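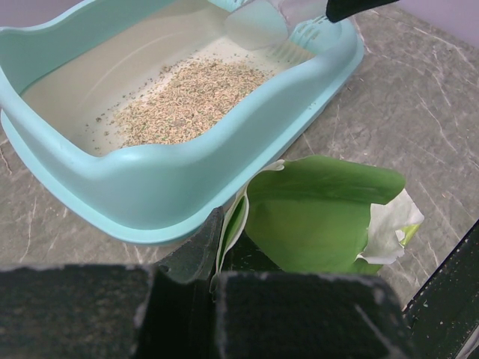
Callum Mapplebeck, reading a draft of this section, objected that a wrist view near granular material should be masked before training, on the grounds that loose grains would teach the policy nothing. We tested this. The Lakari policy was trained twice on the same 300 two-arm demonstrations, once with the wrist images masked below the rim of the box and once with them left whole. The masked policy finished 43 fewer trials out of 795.

Figure 4. Two-arm trial with the green pouch, the clear scoop and the litter box, fixed view.
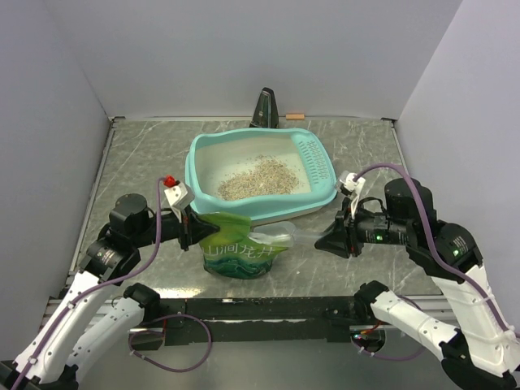

Most of the lost trials failed at the pouch. One arm has to keep its hold on the pouch while the other brings the scoop to the opening, and small errors in either arm add up. Training ran for 2000 steps in both cases, with the same seed and the same learning rate. We did not tune the mask height, so a smaller mask may cost less. All later results use whole images.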